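# Going to an away game in the other team's building

*Updated August 24, 2025*

I follow Rolar, and most seasons I make four or five road trips to see them. Most of those nights are fine. A few have been unpleasant, and one in Urix was bad enough that we left in the second period. What follows is how I plan a trip now, from buying the ticket to getting back to the car.

## Pick your seats first

Before you look at price, find out where visiting fans usually sit. Some arenas have a block set aside. Others scatter everyone. The seating map on the ticket page won't tell you, so check the supporters' forum for your own team and search the name of the building.

- Avoid the rows right behind the home bench and the standing section.
- Take an aisle seat if you can get one. It makes leaving or finding an usher much easier.
- Keep your group together, even if it means sitting higher up.

At Urix the visitors' block is section 505, up in the corner. The view is average and the rest rooms are close. I pay less there than I used to pay downstairs, and I've had no trouble in it.

## Decide what to wear

You have every right to wear your team's jersey. Whether you want to is a separate question, and it depends on the opponent and who is coming with you. For a regular game I wear the jersey. For a rivalry game I wear plain dark clothes on the way in and put the jersey on at my seat, or leave it in the bag.

Lay everything out the night before, and check the bag rules at the same time. They change between seasons. Kang stopped allowing backpacks in July, and people were still being sent back to the parking lot with them at the first preseason game. 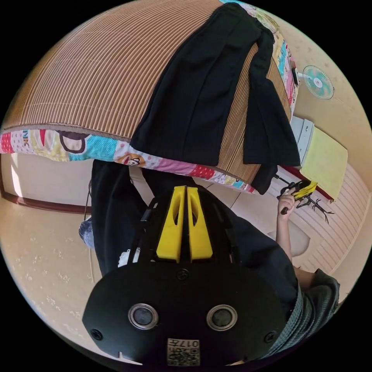

Shoes matter more than the rest. You will be on concrete steps for three hours, often with spilled drinks on them, so wear something with grip.

## Save the numbers you need

Nearly every arena has a text line for reporting problems in the stands. It is usually printed on the back of the seats or shown on the big screen before the opening faceoff. Don't wait for that. Find it on the arena's website and save it in your phone before you leave home, with your section, row and seat typed into a draft message. Then all you have to add is what is going on.

Save these as well:

1. The guest services desk and which level it is on.
2. The place where your group will meet if you get split up.
3. A cab company. Ride apps get slow after a game. 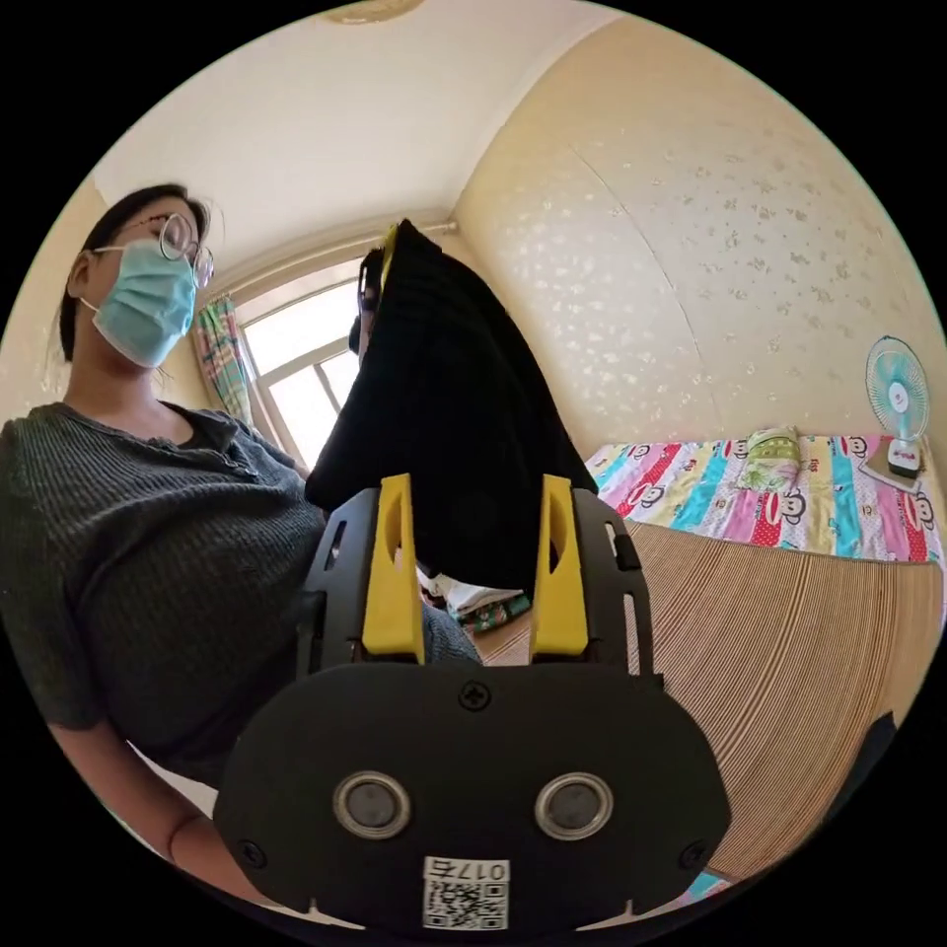

*Round glasses and a light blue mask.*

## If someone starts on you

Chirping is part of the night. If a stranger tells you your goalie is terrible, you can laugh or say something back. It becomes something else when it turns personal, when it keeps going after you have stopped answering, or when anyone touches you or throws something.

At that point:

- Stop talking to them. Don't film them from a foot away.
- Send the text, then go to the usher at the top of the section.
- Say what happened in one or two sentences and ask to be moved.
- If the usher won't help, go to guest services and ask for a supervisor.

Ask for a report number before you sit down again. I have had to ask twice for one at Sedeo – they did write it up in the end. With a number, a complaint to the club the next day gets read. Mine from Urix had no number and took 30 days to get a reply.

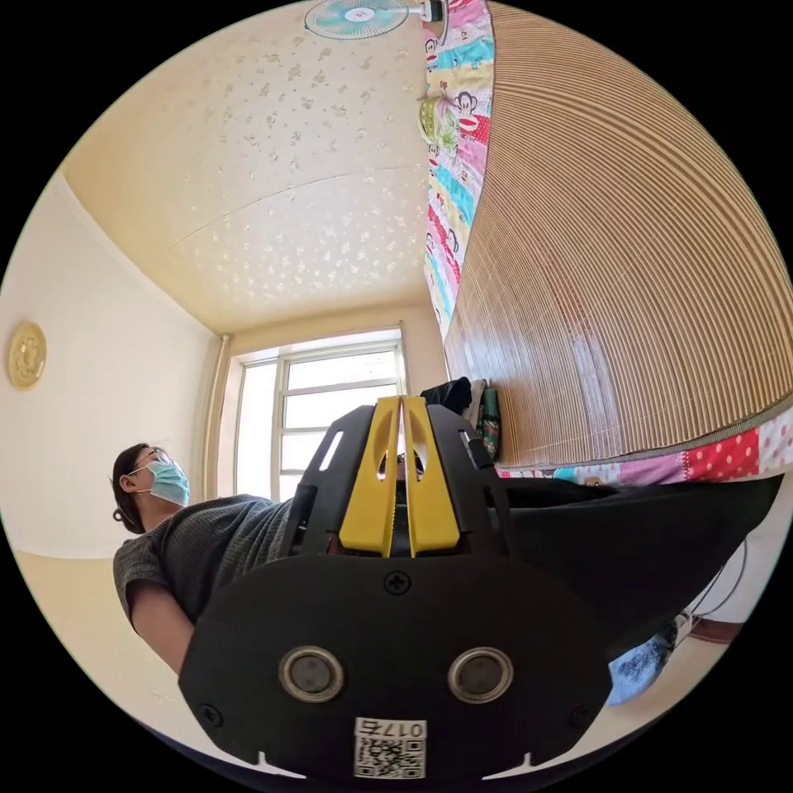 Write your own notes the same night too: time on the clock, section, what was said, the usher's description. Keep the ticket.

## Getting out

Stay in your seat for ten minutes after the final horn and let the stairs clear. If your team won, put a coat over the jersey until you are past the bars. Park on the side of the building facing the highway, even if it costs a bit more. The Sedeo lot on that side has 1,222 spaces and is rarely full before warmups.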